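Puler hand-held gripper pair: review after a winter of use
Hardware reviews, January 2022

The Puler is a pair of hand-held grippers for recording manipulation demonstrations without a robot in the room. You hold one in each hand, do the job, and the jaw opening and the position of each gripper are logged for later use in training. The maker, Ratia, sells it as a pair only. We paid £3260 including the base unit, cables and one year of the recording software, which is called Bakilana. Nothing was lent or given for this review.

Our previous method was remote control. We have a two-arm Kato setup with a matched pair of leader arms, and for two years all of our demonstrations came from somebody standing behind the leaders and moving the followers at a distance. It works, but it is slow. A person who can put a jar on a shelf in two seconds by hand takes ten or more through the leader arms, and most of the extra time is spent correcting small errors in height. The question for us was whether hand-held recording would give data of similar use in less time.

What is in the box

Two grippers, left and right, marked on the underside. Two cables, one per gripper, fixed at the gripper end and plugged in at the base unit. Two tracking plates with their screws, and a spare set of finger pads. A printed sheet covers assembly and stops there. Everything else is in the online manual, which at the time of writing is on its third revision and still has the old jaw calibration procedure in one chapter and the new one in another. Follow the new one.

Assembly took under an hour. The tracking plates are the only part that needs care. They are located by two pins and held by screws from below, and if a screw is left slack the plate can rock by a fraction of a degree. You will not feel it in the hand. You will see it later as a fingertip position that wanders when the gripper turns. Use thread lock. Ratia doesn't supply any.

Build and handling

The bodies are stiff and the jaws have no side play that I could measure with feeler gauges when new. After the first month the right one had developed a little, the left none. We do more with the right, so wear is the likely explanation, but two samples don't prove much.

Jaw movement is driven by your fingers through a simple linkage. There is no motor and no added resistance apart from a return spring. The spring is too strong. Holding a full jar for a few seconds is fine, holding one while the other hand rearranges things is tiring, and two of our four operators asked for a break well before the end of an hour. The spring can be changed, though the manual does not say so. We fitted a weaker one and the complaints stopped. The cost was a slower opening, which matters a little when letting go of light objects.

Each gripper weighs roughly 300 grams with the plate fitted and without counting the cable. The balance is towards the fingers, which makes the wrist droop when reaching out. This is a design choice I would question. The fingers match the ones on the robot, so they have to be where they are, but the handle could have been made heavier at the back.

Cables

The cables are the weakest part of the product. They leave the body at the rear and hang down past the wrist. In tasks on an open table they are no trouble. In anything where one hand crosses over the other, the lower cable will sooner or later catch on the edge of the table or on whatever is being handled. A clip at the forearm helps, and so does running both cables under the front edge of the table to the base unit. A battery version was promised for February when we ordered. It has since disappeared from the product page, and I would not buy on the strength of it.

The plug at the base unit is a locking type and has never come loose. The strain relief at the gripper end is a short rubber sleeve. Ours is sound so far.

Tracking

With the plates clean and in view, position error at the fingertip was under two millimetres across most of the table. That was measured by touching the tips to a drilled plate with known hole spacing, at nine places and three heights. Error grows near the far edge and it grows sharply when a plate is turned away. Bakilana marks such stretches in the log but fills them in by default with a smooth curve. Turn this off. A filled stretch looks perfectly good on the plot and is wrong by as much as a centimetre, and if you train on it the arm will reach to a place where no hand ever went. With filling off, the stretch is left blank and the take can be cut or thrown away.

Furniture makes the problem worse. A shelf above the work hides the plates from some angles, and the operator tends to lean and turn the wrist to get underneath, which hides them from others. I put this down as the main limit of the method for enclosed spaces, whichever make you buy.

Test task

Most of our measurements come from one task: moving lidded jars between the tabletop and a small two-tier shelf standing on the table. We chose it since the lower tier has little headroom. A gripper that comes in too high strikes the upper shelf, and one that comes in too low drags its knuckles on the table. Jars are placed on either tier, on either side, and sometimes on the open table in front. Table edges are marked with tape so that the layout can be restored between sessions.

We recorded 300 takes of this task with the Puler and the same task through the leader arms until the operators had spent equal time on it. The hand-held takes were shorter by a factor of about four, and far fewer were thrown away for clumsiness. More were thrown away for bad tracking. On balance the Puler gave us just under three usable takes for every one from the leader arms.

Both sets were then used to train the same policy with the same settings, and each was tried on the Kato arms. On the upper tier there was no difference worth reporting. On the lower tier the leader-arm data did better. The reason is easy to see when the takes are played back. A person with a gripper in the hand will bend the wrist in ways the arm can't copy at that distance from its base. Bakilana has a reach check that compares each take with a model of your robot and reports the moments it could not follow. It runs after recording, and by then the session is over. A live warning tone would be worth more than anything else on the list of planned features.

After we told operators to keep the elbow low and approach the shelf square on, the share of takes failing the reach check fell by more than half. We should have done this from the first session. If you buy the kit, run ten takes, run the check, look at what failed, and only then start recording in earnest.

What remote control still does better

With leader arms, every take is by definition something the robot did. There is no reach problem and no doubt about where the fingers were. The joint readings are recorded directly. You also learn early if the task is beyond the hardware, which hand-held recording will hide from you for weeks. Contact forces are a further point. The Puler has no force sensing of any kind, and an operator feels the jar through the linkage and adjusts without that information being logged anywhere. For pressing, wiping or screwing down lids I would not use it.

We now use both. Bulk recording is done by hand, followed by a smaller set through the leaders for the parts where the reach check complains. That mix beat either kind alone on the lower tier, although I have not run it enough times to put a figure on it.

Software

Bakilana is adequate. It starts quickly, the file format is documented, and export ran without fault on a total that now stands at 2000 takes across all tasks. The labelling screen needs two clicks where one would do. There is no undo for a deleted take, so keep the raw folder on another disk. The licence runs for a year, after which recording goes on working but the reach check does not. At this price I think that is mean.

Start and stop are by foot pedal, sold separately, or by squeezing both grippers fully shut for a second. The squeeze works but puts a false closing movement at each end of the log, to be trimmed. Buy the pedal, or use any keyboard pedal that can send a space character.

Faults and support

One jaw sensor began reading slightly open when shut. Recalibrating fixed it for a week, then it came back. Ratia replaced the gripper after some exchange of messages and asked for the faulty one back at our cost. The new one has behaved.

Verdict

Recommended for open tabletop work where you need a lot of takes and already own an arm to check them against. Not recommended as a first purchase, and not for tasks that depend on force. Allow for a weaker spring, thread lock and a pedal in the budget, and set aside a day for calibration before anyone records anything.

For those who asked about layout, ours is plain: shelf towards the back half of the table, jars within easy reach of both hands, cables let down towards the operator's side.
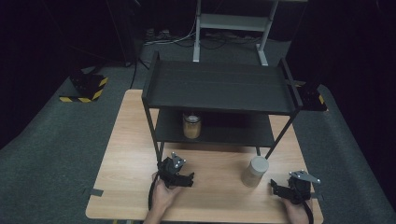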